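Home News Projects Sites Training Archive Contact

Search this site Enter keywords Go

Operations Newsletter
23 Sep 2020

Robot purchase for the Ovbridge lounge: where the budget stands

The request for next year's equipment money has to be in before the end of the month, and several people have asked what the lounge robot will cost and what we plan to buy first. The short answer is that we are asking for one mobile unit with two arms, a spare set of fingers for each gripper, and enough technician time to keep it running through its first year. We are not asking for a second unit. Sandra Pilkington's group at Pravness has been running the work at Ovbridge since August, and most of what follows comes from their notes.

The work itself has two parts. One is picking up after people have left a booth: napkins, wrappers, bags, cups. The other is the drink station, where the robot places a cup, works the spigot and takes the cup away. Both were chosen because they come up all day long and because the lounge staff said they would be glad to hand them off. Wiping tables was on the first list and was dropped in August. It needs a different tool and a decision about cleaning products that belongs to Facilities.

Of the two, the booths have used up more hours. A napkin lying flat on a cushion is hard to pick up with two rigid fingers. The fingers have to come down close to the fabric without pressing into it, and the cushion gives a little when they do. Plastic bags are easier to grab and harder to let go of, as they tend to cling. The group has tried three approach angles and settled on one that comes in from the front of the seat, low, with the fingers nearly closed until the last moment.

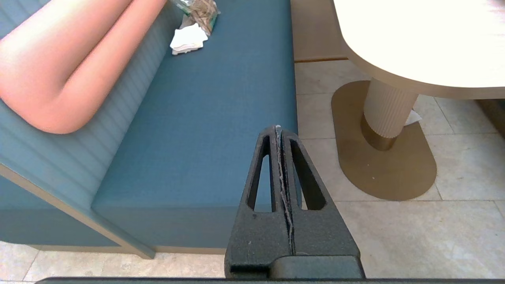 Booth pickup at Ovbridge, seen from the wrist camera. Napkins and a plastic bag are on the seat.

The wrist camera matters for the budget. The quote from Dawber listed it as an option, and in the first draft of the request we left it off to save money. Lutfa Mridha asked for it to go back in. Her point was that the head camera loses the last few inches of a reach when the arm itself is in the way, and on a low bench behind a table the arm is in the way most of the time. We ran a set of pickups with the wrist view turned off and the number of missed napkins went up enough to settle the question. The camera is now a fixed line, one for each arm.

Fingers are the next item. They wear out, and so do the pads. The supplier's maintenance sheet gives a finger life of 2,000 operating hours, but that number is for the factory pads on clean, dry parts. We have no good figure yet for upholstery and stone tile. The request assumes we will go through pads faster than the sheet says and fingers at the rate it says. If that is wrong in either direction we will know by spring and can adjust the second half of the year.

The fingers should also be ordered early. Dawber makes them in batches, and if you miss a batch you wait for the next one. Last time the wait was six weeks. Spares will be kept in the locked cabinet at Ovbridge and signed out the same way as power tool batteries.

Here are the lines as they stand now:

Mobile unit, two arms, head camera: quoted by Dawber, price good until the end of the year
Wrist cameras, two: included in the revised quote
Spare fingers and pads, first-year supply: $2,930
Technician time: carried under labor, not equipment
Brumix scheduling software, one seat: annual fee, billed on delivery
Contingency: 15 percent of the equipment total

The contingency is higher than we usually carry. Finance asked about it and we have kept it. The unit is new to us, and so is the building's wireless coverage near the back booths, which may need another access point. If the access point is not needed, that money goes back.

On to the drink station. This part has gone better than expected in some ways and worse in others. Reaching the cup is fine. The trouble is the spigot. The lever is short and the space under it is tight, so the gripper and the cup are both trying to be in the same few inches. The group had been trying to do it all with one arm. They now plan to hold the cup position with the drip tray and use the gripper for one thing at a time, first the cup, then the lever.

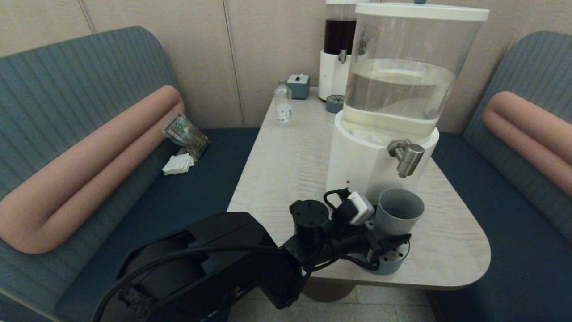

At the drink station, with the gripper in front of a gray cup near the spigot of the water dispenser.

There was a proposal to replace the dispensers with push-button models that the robot could work more easily. We looked at it and decided against it for this budget. The current dispensers are paid for, people know how to use them, and the lounge has to work for guests first. If we design everything in the room for the robot, the cost of the robot is no longer the real cost. Sandra's note on this was that a robot that needs special furniture should be priced with the furniture. We have used that as a rule for the rest of the request too, and it is why you will not see new benches or tables in it.

There is one exception. We are asking for a heavier drip tray. The light ones slide when the cup is set down off center. It is a small purchase and will come out of the lounge supplies account.

Hot drinks are outside the plan for the coming year. The robot will handle cold drinks only until the safety review is finished, and that review has not been scheduled. Please do not promise it to anyone at your site. We have already had one site manager ask for a coffee-serving robot by winter, and the answer has to be no for now.

Labor is the line people most often get wrong. The temptation is to count the minutes the robot saves and subtract them from the staff hours. We have not done that. During the first year somebody has to be within reach of the unit whenever it is moving, and that person's time is a cost. Lutfa's estimate is 64 hours of setup and training before the unit can be left to run a shift with one attendant. After that the attendant can do other work in the same room, such as restocking cups and napkins, but cannot leave it. Any savings from the booths will show up in year two if they show up at all.

A few planning points for sites that are thinking about a request of their own:

Measure the gap between the bench and the table at its narrowest place before you ask for a quote. The arm can reach in over the seat, but the base has to stop somewhere, and table legs with a wide base plate take up floor that looks free on a drawing.

Loose cushions cost time. The long bolsters at Ovbridge move whenever someone sits down, and the robot has to work around wherever they end up. The group considered strapping them down and left them alone.

Write down what you want picked up and what you don't. At Ovbridge the rule is that paper, wrappers and cups are fair game, and anything else gets left for a person – phones, keys, glasses, books. Wrappers with food still in them were argued over for a week. They are now on the list, provided the bag is closed.

Ask your supplier what the spare parts cost before you ask what the robot costs. We did this in the wrong order, and the first draft of our request was short by the whole fingers line.

Next steps: the revised quote goes to Finance with the request. If it is approved, the order is placed as soon as the new budget year opens, and delivery to Ovbridge would follow in the Dawber schedule. The current work will continue on the existing unit until then. Anyone who wants to see a session should write to Lutfa first, as there is only room for two visitors at a time behind the tape.

Comments on the draft budget should go to Sandra. She would like them in writing, with the line they refer to.

Contact the newsletter desk | © 2020 Pravness | Back to top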